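Treris nesting measuring cups: a month of baking with them

2020-04-20
By Liesbeth Van der Linden

I've owned four sets of measuring cups in my life and I have been rude about every one of them. The first was tin and came from my mother's kitchen, with the sizes stamped on so faintly that you had to tilt it under the lamp. The last was a cheap clear set whose handles snapped off one at a time, always in the flour. So when the Treris set turned up in March I wasn't expecting to write a whole page about it, but we've all been baking rather a lot lately and I have Opinions.

I ordered mine from Geerts, the kitchen shop, along with a bag of rye flour and some cake tins I didn't need. The cups were the cheapest thing in the parcel and they're what I've used most – nearly every day, in fact, and on one rainy Saturday I think I used them for everything except the tea.

The colours first, as that's what everybody asks about when I mention them. They are BRIGHT. Orange, red, blue, teal, yellow, green, the lot. I'd have picked something quieter if I'd been choosing by looks (my kitchen is mostly cream and old wood) but I've come round to it completely. When a recipe wants flour and sugar and oats I don't squint at handles any more, I just reach for the colour. My niece learnt them in one afternoon and now shouts "teal!" down the phone when I'm reading out her gran's flapjack recipe.
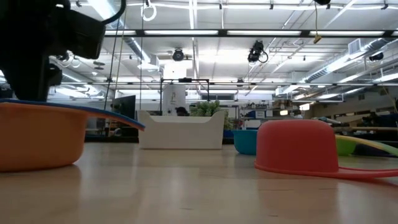 The long handles took some getting used to. With my old set you could shove the lot in a mug by the hob, and you certainly can't do that with these. But a long handle means you can get right down to the bottom of a tall flour jar without coating your knuckles, and I do like that. They're comfortable too, broad enough to hold on to when your fingers are buttery.

Scooping is good. The bowls are rounded at the bottom, so brown sugar comes out with a tap and nothing sticks in a corner – my old set had a sharp inside edge and I was forever digging at it with a teaspoon. Levelling off with the back of a knife works fine on the bigger ones. The shallower ones need a bit more care, and I've sent more than one spoonful of bicarb across the worktop.

I checked them for accuracy against my kitchen scales, because I'm that sort of person. Five scoops of plain flour from the same cup, each one levelled, and the readings were close enough that I stopped worrying. For bread I still weigh everything. For pancakes, muffins and crumble topping, cups are quicker and I'm not going back.

Now, nesting. They slot inside one another with the handles lying along each other, and the stack is reasonably neat. I say reasonably! If you put one in out of order the whole thing sits up too high and the drawer won't shut, and whoever dries up in our house (not me) has never once put them in order. I've taken to stacking three or four and leaving the rest loose. 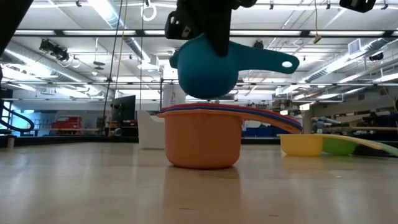 Page last changed: 2020-04-20

One thing I hadn't thought about is the hole in the end of the handle. I'd planned to keep mine in the drawer, and then I found a little row of hooks from Clarholm at the back of a cupboard and up went the teal one, and now I'd like to hang the whole set by the window. I'll need more hooks.

Washing up is easy enough. I do mine by hand in hot water and the colours look the same to me as when they arrived, though turmeric has left a faint shadow in the yellow one (you'd hardly notice, it being yellow). Drying them upside down on the side works best.

Grumbles, then. I'd like the sizes marked larger. I'd like a clip or a ring to keep them together. And they do take up more room than you'd think, so if you've a tiny galley kitchen like my old flat in Starnside, measure your drawer first.

Would I buy them again? Yes, and I've already bought a second set for my sister, who has been measuring rice with a teacup for 20 years. She says the teacup is fine. We'll see.

Next up on the list is a rolling pin, if it ever gets here.

Get in touch via the contact page | © Liesbeth Van der Linden | Back to top

This site uses cookies to remember your settings. By carrying on reading you agree to this. OK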